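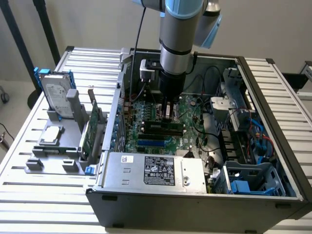
Laizer Desktop Parts Set

README

Laizer is a set of photographs and part notes covering the inside of desktop tower computers: motherboards, memory, expansion cards, hard disks, power supplies and the places they plug into. It was put together at Modisau for people who write repair guides or sort donated computers and need to know which part is which.

Maintainer: Judite Mendes
Part notes: Dennis Mutiso, Nafula Khaemba
Label checks: Bakari Bakilana

Contents

photos/ holds 1842 images, all of opened cases or boards.
notes/ holds one text file per part type.
labels.csv lists the parts named in each photo, one row per part.
slots.csv lists slot types for the boards where we could tell them apart.
CHANGES lists corrections by month.

How the cases are laid out

Cases are on their side with the side panel off, so the board is face up. We kept this layout because most people work on a tower that way, and the memory and cards come straight up out of their slots. Removed parts go next to the case. If a rack or fixture is used, hard disks and cards stand upright in it. Please keep disks in their caddies if they came out that way. A caddy that gets separated from its disk is hard to match up later.

Part types

The notes use the same short names as labels.csv:

memory_module: a stick of RAM, in a slot or out of it
expansion_card: any card made for a PCI or PCIe slot
disk_35: 3.5-inch hard disk, with or without caddy
psu: power supply unit
drive_cage: the bay that holds the disks, latches included
optical_bay: the bay for a CD or DVD drive
heatsink: any metal cooler on the board
cable_sata: data cables, any color
cable_other: everything else

If you can't tell whether a small part is a heatsink or a fan module, use cooler_unknown. Don't guess. We would sooner have 200 rows marked unknown than 10 wrong ones.

Slots and sockets

Slot color is not a standard. Board makers pick colors to suit themselves, and a blue slot on one board may be black on the next. Go by length, by the position of the key and by any printing next to the slot. PCI is usually the easy one to pick out when it is molded in a pale plastic beside darker PCIe slots. A short PCIe x1 slot can sit higher or lower than its long neighbors and is easy to miss.

Memory slots are recorded in banks. A bank is a group of slots running side by side with no other part between them. Latch colors go in the latch column in order, starting from the slot nearest the expansion slots.

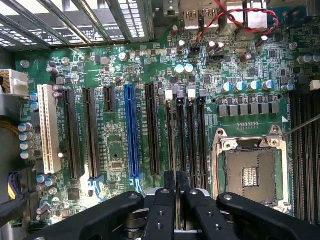 Slot area and open CPU socket. PCI slot at far left, blue PCIe x16 slot in the same row, four memory slots with white and black latches alternating.

For the row of memory slots in that photo the latch entry reads white, black, white, black. Where a second bank runs out of the picture, it gets its own row with the count left blank.

An empty CPU socket is entered as socket_open. If the load plate is present, add plate_yes. Contacts inside the socket are not counted or graded. A photo is a poor way to judge bent pins, and we had two early label files that tried to. Those columns were dropped in May.

Handling notes for new photos

Unplug the power supply and take the cord away from the table before opening the case. Hold memory by the short ends and cards by the bracket or the edges. Open the latches before lifting a module. Move cables aside if they hide a slot label, but leave them connected when you can. Photograph the regulatory label on the power supply separately if you want its ratings to be readable.

Known problems

Small printing on boards is often too small to read. Leave the text field empty in that case.
Slots behind a hand, tool or cable are labeled only for the part that shows.
Capacitors and chokes are not labeled as separate parts. Nafula Khaemba has a partial list in notes/board_small_parts.txt, which is not checked yet.
File names from the Tivgate batch use an older numbering and do not sort with the rest.

Corrections

Send the file name, the row number and the label you think is right. Mwanaisha Ndung'u goes through the corrections and adds them to CHANGES. Rows that two people disagree on stay as they were, with a "?" in the last column.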